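Re: [grippers] Anyone tried the Jollau hand-held kit?
2021-08-09

On the list, Dehua Xue wrote:
> We have 446 left in the budget and I keep going back to the Jollau.
> Does it hold smooth round things, or only the foam blocks in their video?

Hi Dehua, we've had one on loan from Drirwood for eight days, so I can answer some of that! I skipped the foam blocks and went for a bottle of iced coffee from the bench (round, glossy, narrow at the shoulders). The ribbed magenta fingers are the standard ones, and I really like them.

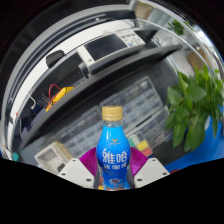 Same bottle in both, Dehua, gold cap up. 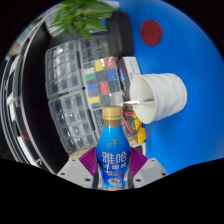
My one gripe is the plates: the screws on ours came loose after over 200 grips, so keep a driver handy. The manual is thin too, but Drirwood answers email fast.

Shojaei wrote back to me off-list and said I could pass it on: the Hekar costs 600 and comes with spare fingers, the Jollau doesn't, and by September you'd have spent the difference on replacements anyway. Fair point, though I'd still take the Jollau for the lighter squeeze. Want me to try something heavier before it goes back?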